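Why Do We Sort Things?

You have a drawer somewhere. Every home has one. It holds three dead batteries, a key that opens nothing, a birthday candle, and one playing card (probably the four of clubs). When a grown-up needs tape, they stir this drawer with one hand for a while and then go out and buy more tape.

The opposite of that drawer is sorting, and people have been doing it for as long as they have owned more than one thing.

What is sorting?

Sorting means putting things into groups using a rule. The rule can be almost anything: color, size, shape, what it's for, or whether your brother has licked it. Once you have picked a rule, every item gets a place. Scientists have a longer word for this, classification, which they use when they want to be paid for it.

The funny part is that the same pile can be sorted in lots of ways, and none of them has to be wrong. Katia Marras, who is nine, has 228 buttons in a cookie tin. She sorts them by color. Her grandfather says buttons should be sorted by how many holes they have. They have discussed this at two Thanksgivings so far.

Sorting by kind

Libraries sort books so you can find the one about sharks without reading all the others first. Stores sort food, mostly sensibly, although tomatoes go with the vegetables and a tomato is a fruit. Biologists know this. They also know that if they moved the tomatoes next to the bananas, shoppers would be upset.

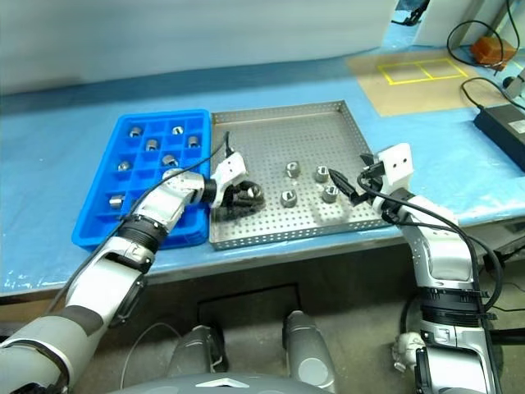 Some sorting tools are very simple. A box with walls inside it is one of the best, and you probably have a few without noticing: an egg carton, a muffin pan, the tray in a paint set. The walls do a dull but important job. They stop things from rolling over to visit their neighbors. The little metal nuts in the blue tray each have a compartment to themselves, even the one lying on its side, and there are still empty compartments for anything that turns up later. Leave a few spaces like that when you sort your own collection. Collections grow. Ask any parent who said yes to one small rock.

Sorting by order

Sometimes groups are not enough and you need a line as well. A dictionary has a line: A first, Z last. So does a class photo, if the tall kids will please move to the back.

Putting things in order makes them quick to find. Suppose you had 2,000 name cards in a heap and wanted the one for Yoga Sembiring. You might have to look at every card. If they were in alphabetical order by last name, you could open the stack in the middle, see that you were at M, and ignore the whole first half. Then you could do it again with what was left. A dozen or so peeks and you would have your card, with time for a snack.

When sorting gets tricky

The platypus has fur, a bill, and webbed feet, and it lays eggs. When a dried one first reached scientists in England, some of them suspected that a joker had sewn it together. It is now filed under mammals, where it has shown no interest in the matter.

Try it yourself

Tip out your pencil case and sort everything by color. Mix it up and sort it by length. Then make up a secret rule, sort by that, and see whether a friend can guess it. Please put the lids back on the markers first.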